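# About Kellov

Kellov is an entertainment news site covering film, television and the people who work in them. We write about premieres, castings, weddings, new babies and the parties in between, and we publish every day of the year.

The site was started by Sointu Toivonen and Lenni Lehtinen, who had both spent years on the celebrity desk of a weekly magazine. When the magazine closed, they kept their contacts books and carried on under a new name. There are now 14 of us. Six write full time, three look after pictures and the rest handle video, advertising and the newsletter.

Ulla Aaltonen edits the site. She reads every story about a relationship, an illness or a child before it goes up, and she has the final say on all of them. If a family has asked for privacy, we leave them alone. We don't buy pictures of children taken without a parent's agreement.

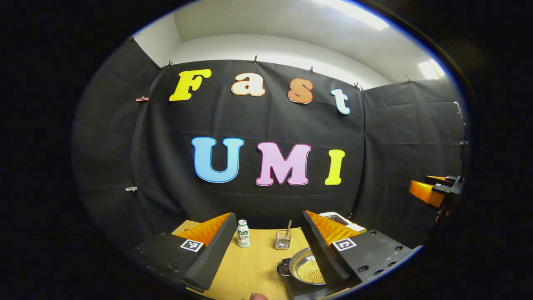 Most of our stories come from publicists, red carpet interviews and what stars post themselves. When we use something a source has told us in private, at least one other person has to confirm it. Rumours that fail that test don't run, even if other sites have them.

Hilkka Hirvonen writes our Friday-night-in television column, Sofa Notes, and answers readers' letters. Her spoiler rule is simple: no endings for 7 days after broadcast.

We make our money from advertising and from Prurkanico, our paid newsletter on film festivals, which comes out twice a month with an extra issue in May. Paid-for articles are marked at the top. Advertisers don't see stories before they are published.

If we have got something wrong, write to the corrections desk with the headline and the line in question. Corrections are added at the foot of the story with the date they were made.

Page last updated 23 October 2019.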